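The Arms Have Moved In: Learning by Hand at Jargate

Saturday, July 20, 2019

If you've walked past the back half of the Jargate workshop lately and heard somebody groan "let go, let go, LET GO" at a table, don't worry. That was training. The Penura project has two arms up and running, and for the past few weeks we've been teaching them to sort parts the old-fashioned way, by holding their hands and doing it with them (more or less).

A lot of you asked for an update after the spring open house, when all we had to show was a bench and a great deal of optimism. So much has happened since then that it's hard to know where to start!

What we're teaching

Penura is a sorting and kitting job. Small electrical parts go from yellow trays into a shared metal tray in the middle, laid out on paper so that the person who builds the unit can pick everything up in one go. If you've ever built a motor controller from a bag of loose bits, you know how nice it is to have the right board, the right little cylinder and the right bundle of wires sitting in front of you before you start.

The reason we picked this job is that it's annoying in all the right ways. A board is flat and stiff and has tall parts sticking up where you'd like to put a finger. The cylinders roll. And wires, as anyone who has untangled a drawer of chargers can tell you, do whatever they want. You can write down the position of a board. Try writing down the position of a harness! It changes shape when you lift it, changes again when you lower it, and one connector always catches on the rim.

So we don't write positions down. One of us sits at the controls and drives the arms through the whole task, start to finish, while the computer records what the arms do and what the cameras see. Then we do it again. And again. After enough rounds, the software trains on the recordings and tries the task by itself.

How a session goes

A session is 20 runs, and then you have to get up. We made that rule in the second week when we noticed that everybody's runs got sloppy late in the hour, and sloppy runs teach sloppy habits. The arms copy everything. If you hover over a tray because you're thinking about lunch, the robot learns to hover. One of us has a way of tapping the tray rim before going in for a grab, and for several days the trained version tapped the rim too, very faithfully, every single time. It was adorable and it cost us an afternoon.

Between runs, the parts go back into the yellow trays, and we try hard to put them down differently each time. Turn the board. Let the wires fall however they fall. That part of the work feels silly at first (you are basically making a mess on purpose), but it matters more than almost anything else we do. In our first batch we were very tidy people, and the result was a robot that could only work for very tidy people.

The controls come in two flavors. For the first sessions we used lead-through, where you take hold of the arm itself and walk it through the motion. It's wonderful for getting a feel for the thing, and visitors love it. The trouble is that your own arms are in the camera view the whole time, and you can't easily move both grippers at once. These days we mostly use the Stöcker handles, a pair of small stand-in arms that sit on a side desk. You move the little ones, the big ones follow. Most people need 15 minutes before they stop fighting it, and after that it gets strangely relaxing.

Fluretti, our recording program, has had a big cleanup as well. It used to save everything, including the bits where you were scratching your nose. Now there's a foot pedal to start and stop, and a second pedal to throw a run away. Please use the second pedal! There's no shame in it. A thrown-away run is a kindness to whoever is checking the recordings on Monday.

What's working

Boards are in good shape. The trained version goes in from the side, takes the board by its edge and sets it down on the paper without dropping it from a height, and that last part took a while. In the latest test we gave it 50 tries with boards at all sorts of angles, and we were cheering by the end.

The cylinders are nearly there. They have a pin at one end, and we want them placed so that the builder can see which way the pin is facing. The arms have the picking up part down. The turning is still a bit hit and miss, and we think the cure is more runs where the driver turns the part slowly and in plain view of the camera. If you're driving this week, slow down on the turn, please.

And the wires. Well! The wires are the reason we all keep coming in. Two weeks ago the trained version could not pick up a harness at all; it would close on air beside it, lift nothing with great care, and put nothing down in exactly the right place. Then we recorded a fresh set in which the driver always pinched near the spot where the strands come together, and it clicked. It now gets hold of a bundle most of the time. It still drapes it over the rim more often than we'd like.

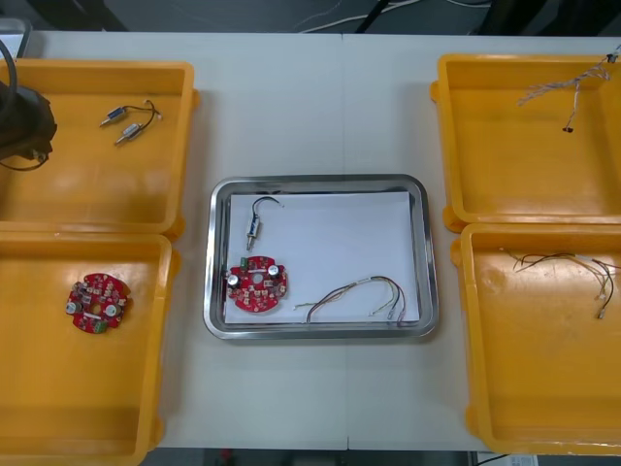
Come and drive

We need more hands, and we mean that quite literally. Everyone drives a little differently, and a mix of drivers makes for a robot that copes better with the unexpected. You don't need any background in robots or programming. People who sew, play an instrument or tie fishing flies tend to pick it up very fast, though we've had great runs from folks who claim to be clumsy.

A few things to know before your first session:

- Closed shoes, and long hair tied back.
- Bring glasses if you use them for reading. The wires are thin.
- Keep clear of the big arms while someone else is on the handles, even if they've stopped moving.
- Call out "driving" before you press the pedal and "parked" when you're done.
- Handle the red boards by the edges when you reset the trays.
- If a part ends up on the floor, throw the run away and start over.

There's room for 6 new drivers this month. The sign-up sheet is on the door of the Jargate workshop, and you can also reply to this newsletter with the evenings that suit you. Your first session is always with someone sitting beside you.

What's next

Over the rest of the summer we want to get the full kit running from beginning to end, one board, one cylinder and one harness, with both arms working and no one on the handles. In October we'd like to swap in a new kind of board and see how many fresh recordings it takes before the arms catch on. Bets are being taken in the kitchen, payable in cookies.

We'd also love to hear from anyone who has taught a machine a floppy task by hand — cloth, rope, cables, noodles, anything. How did you deal with things that never sit the same way twice? Write in and tell us, and we'll run the best tips in the next issue.

Contact the newsletter desk | © 2019 Jargate | Back to top

You are receiving this newsletter because you signed up at Jargate. Unsubscribe or change your settings at any time.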